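Stulico Fitted Sheet and Quilt Cover, Washed Cotton

Sold by Anden Bedding, Kimesdale
Product code 2307
Sizes: Single, King Single, Double, Queen, King
Sold separately or as a set with two pillowcases

The Stulico range is our everyday bed linen. It is a plain cotton percale that has been washed at the mill, so it comes out of the packet soft and with a slightly crumpled look. It is meant to be used without ironing.

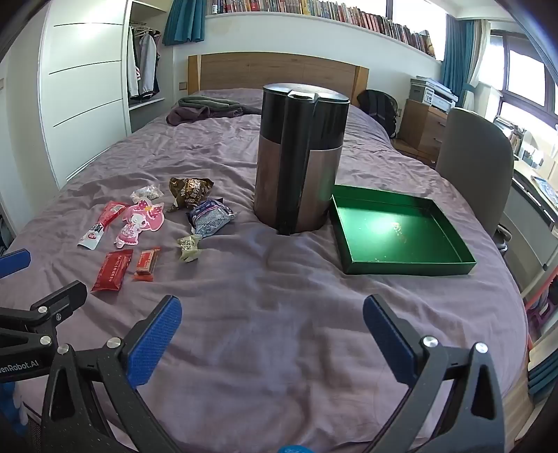
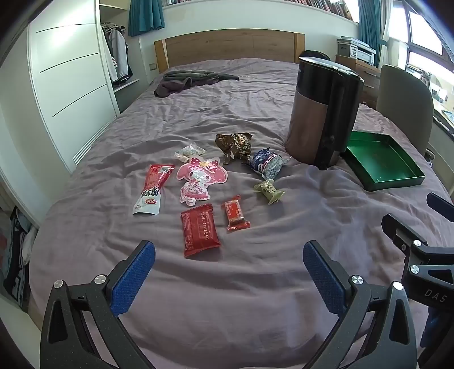 Purple-toned bedding in use, with snacks on the bed. Colours vary between screens.

Fabric
100 per cent cotton, plain weave. Percale feels crisp and cool compared with sateen, and it doesn't have a shine. It suits people who sleep warm. If you prefer a heavier, smoother sheet, look at the Chamoun sateen range instead.

The cloth is dyed before it is cut, and each dye lot is slightly different. If you want sheets and a quilt cover to match closely, order them together. We can't hold back stock from a particular lot for a later order.

Colours
Chalk, Oatmeal, Mallee Green, Dusk, Heather, Ink. Heather was added in November and is now a permanent colour. Rust has been discontinued and won't be restocked.

Fitted sheet
Elastic runs the whole way around the hem. The wall depth is generous enough for most pillow-top mattresses, but measure yours with the topper on before you order. There is a woven tag on the inside of the hem at the foot end.

Quilt cover
Closes with buttons along the bottom edge. Fabric ties inside all four corners hold the quilt in place. One spare button is sewn to the care label. Covers bought before the change to buttons have a zip, and we still stock replacement sliders for those.

Care
Machine wash warm or cold with similar colours. Wash Ink on its own the first few times. Don't use bleach, and go easy on fabric softener. Line dry in shade or tumble dry on low. Button the cover up before washing or the pillowcases will end up inside it.

For food and drink marks, brush off any crumbs, blot the spot with cold water and wash as soon as you can. Tea and coffee come out best with a short soak in an oxygen-based powder. Chocolate should be scraped off with the back of a spoon first. Don't put a marked sheet through the dryer, as the heat will set the stain.

Delivery and returns
Orders leave Kimesdale on weekdays. Unopened linen can be returned for a refund or swapped for another size or colour. Opened linen can be returned only if it is faulty. Keep your receipt or order number.

Motels and holiday lets
Trade pricing starts at an account spend of $1000 a year, with a further discount from $3000. Trade orders are packed by size without retail bags. Contact Irfan Mughal in the trade office.

Fabric swatches
Up to four colours posted free. Ask Nele Hellwig at the shop counter or use the swatch form.

Page updated Jul 5, 2024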